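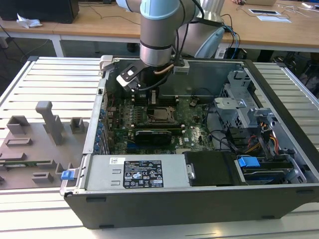 Natalina Marchetti wrote in after the last page to say that her memory insertions looked fine until the final push, where the module would sit down at one end and ride up at the other, and she wanted to know if more demonstrations would cure it. In our runs more demonstrations helped a little. Labeling the contact phase separately helped a lot, and that is what this page covers.

You need an arm with a wrist force reading, one fixed camera, one wrist camera, and an opened desktop tower clamped on its side. You also need a holder for the memory module that puts it in the same pose every time. If the module can shift in its holder, fix that first and come back.

Step 1. Set the fixed camera

Place it so the whole case and the module holders are in view with the arm in its home pose. It will lose sight of the slots once the gripper goes down into the case. Leave it alone after that. The fixed view is for the carry and the approach, and the wrist view takes over near the board.

Lock exposure and white balance on both cameras. Bare sheet metal throws a lot of light back, and auto exposure will darken the slots just as you get close to them. We let the metal blow out and expose for the board.

Step 2. Find the hover pose

Jog the arm until the fingers are over the bank you want to fill and the latches at both ends of the slots are visible in the wrist view. Save this pose. Every demonstration passes through it, and the segment labels depend on it.
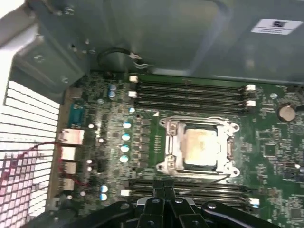 Wrist view, fingers over the lower memory slots.

If one latch is hidden behind the gripper, raise the arm or tilt the wrist a few degrees. Don't move the camera mount to get a better picture. You would have to redo the hand-eye calibration, and all the earlier episodes would no longer match.

Step 3. Record with three segments

The operator presses a pedal at each change:

- carry: from the holder to the hover pose
- align: from the hover pose to first touch
- seat: from first touch to release

Abundio Cárdenas and Cosimo Sala did most of our recording. We kept 3,771 episodes after throwing out the ones with a missed pedal press. Missed presses are easy to find — the align segment comes out much too long or is missing.

Ask operators to stop for a moment at first touch. It feels unnatural and they will forget, so put a note on the monitor. Without the stop, the force trace has no clean edge between align and seat, and you end up placing the boundary by hand.

Step 4. Vary the right things

Move the case on the table between batches. Change which slot is the target. Swap boards if you have more than one. Keep the holders where they are.

We also recorded from several angles over the board, with the wrist turned well away from the straight-down pose,

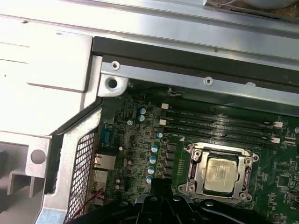
and we kept those in the training set even where the approach was slower than we liked. A model trained only on the straight-down pose did well until the case was turned a little, then went for the wrong slot. The slots in a bank run parallel and look nearly the same, so the model needs the latches and the socket for reference, and it needs to have met them from more than one side.

Step 5. Train with a contact weight

Seat is the shortest segment and gets drowned out by carry. We multiply the loss on seat frames by 12 and leave the other two at 1. Feed the force reading in for align and seat only. During carry it is mostly noise from the cable drag, and the model will find patterns in it that aren't there.

Hold out 500 episodes before you start, picked by batch and not at random. Episodes from the same batch have the case in the same place, and a random split will flatter you.

Step 6. Check the result

Score each end of the module separately. A single pass/fail number hid our problem for most of March. Once we logged left and right ends on their own, the far end was clearly the one riding up, and a small change to the push direction in the demonstrations took care of most of it.

Fulgencio Tapia is still working on the lower bank. Results there will go on their own page.

Posted Jul 17, 2025
Filed under: Manipulation, Data Collection, How-To

Search this site
Enter keywords
Go

Related pages
Hand-eye calibration for a wrist camera
Printing module holders that don't wander
Pedal labels and how to clean them up
Reading a noisy force trace
Notes from the Rurstead bench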